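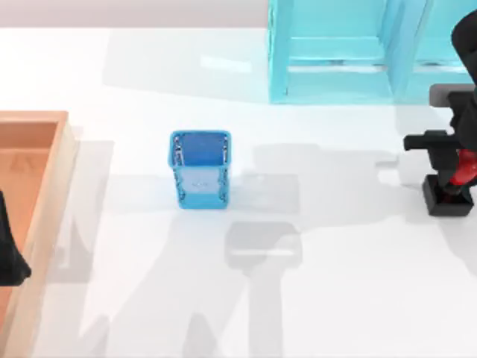

물건을 옮기는 건 우리 집 조카도 합니다, 라고 레셰크 파블라크는 제품 설명이 시작되고 4분 만에 말했다. 파는 쪽에서 듣고 싶은 첫 마디는 아니었다. 그는 이어서, 조카에게 일을 시키기 전에 연습을 시켜 볼 방법이 없다는 게 문제라고 했고, 펜네스(Fenness)는 그 대목을 받아 적었다.

검색어를 입력하세요 검색 전체 보도자료 상세검색

펜네스, 양팔 로봇 작업 시뮬레이션 키트 '쿠라(Kura)' 출시
실물 로봇을 들이기 전에 화면 속에서 먼저 실패해 보는 제품

2021년 8월 26일 목요일 — 로봇 소프트웨어 회사 펜네스가 탁상형 양팔 로봇의 집기와 옮기기 작업을 가상 환경에서 꾸미고 시험하는 키트 '쿠라'를 내놓는다. 흰 작업대 위에 파란 통과 주황빛 갈색 상자, 청록색 칸막이 선반이 놓이고 양쪽에서 검은 로봇 팔이 들어오는 기본 장면이 제품에 포함된다. 화려한 공장 배경은 없다. 개발팀에 따르면 요청한 고객도 없었다.

쿠라의 기본 패키지에는 작업 장면 48종이 들어 있다. 통과 상자, 선반의 위치를 사용자가 바꿀 수 있고, 조명 방향과 그림자의 진하기도 따로 조절한다. 그림자 조절 기능은 원래 계획에 없었다. 시험판을 쓴 고객사 잘레프스카(Zalewska)의 검수팀이 자사 로봇이 그림자를 물건으로 착각한다고 알려 왔고, 펜네스는 처음에 이를 고객사의 조명 문제라고 답했다가 같은 현상을 자체 시험에서 확인한 뒤 기능을 추가했다.

제품 책임자 우펜도 마코카는 "로봇이 빨간 물건 하나를 집어 선반에 넣는 일은 시연 영상에서는 늘 쉬워 보인다"며 "저희 내부 기록에서는 그렇지 않았다"고 말했다. 내부 시험에서는 한 작업을 500회 반복했으며, 성공률이 낮은 회차의 기록도 예제 자료로 함께 제공한다. 영업 부서는 이 자료를 빼자고 했으나 받아들여지지 않았다.

주요 구성은 다음과 같다.

- 작업 장면 편집기: 물체의 종류, 색, 위치 변경
- 양팔 조작 모듈: 좌우 팔을 따로 또는 함께 제어
- 카메라 시점 설정: 위에서 내려다보는 시점 포함, 사용자 지정 가능
- 반복 시험 도구: 시험 결과를 표와 영상으로 저장
- 설명서: 한국어판 40쪽. 초판은 훨씬 길었고, 읽은 사람은 쓴 사람뿐이었다

실물 로봇과의 연동은 별도 모듈 '프라클리(Prakley)'가 맡는다. 가상 환경에서 만든 동작을 실제 팔로 옮기는 모듈로, 10월에 공급을 시작한다. 펜네스는 화면에서 잘되던 동작이 현장에서도 그대로 된다고는 보장하지 않는다. 계약서에도 같은 내용이 적혀 있으며, 글자 크기는 본문과 같다.

시험판에 참여한 니콜라 셰프치크는 설치가 생각보다 빨랐다고 평가하면서도 선반 칸의 높이를 바꾸는 메뉴가 너무 깊숙이 숨어 있다고 지적했다. 해당 메뉴는 정식판에서 첫 화면으로 옮겨졌다. 되돌리기 단추가 작다는 의견은 다음 판에서 검토한다.

쿠라는 연구실과 교육기관, 소규모 자동화 설비 업체를 대상으로 연간 사용권 방식으로 판매한다. 가격은 좌석 수에 따라 다르며 견적은 펜네스 영업팀에 요청하면 된다. 교육기관에는 할인율이 적용된다. 구입 전 체험판을 신청할 수 있고, 체험판에서 만든 장면은 정식판에서 그대로 열린다.

파블라크는 체험판을 신청했다. 조카 몫의 좌석은 추가하지 않았다.

보도 문의: 펜네스 홍보 담당 바르바라 치에실라크
기술 문의: 펜네스 고객지원 바르토시 토카시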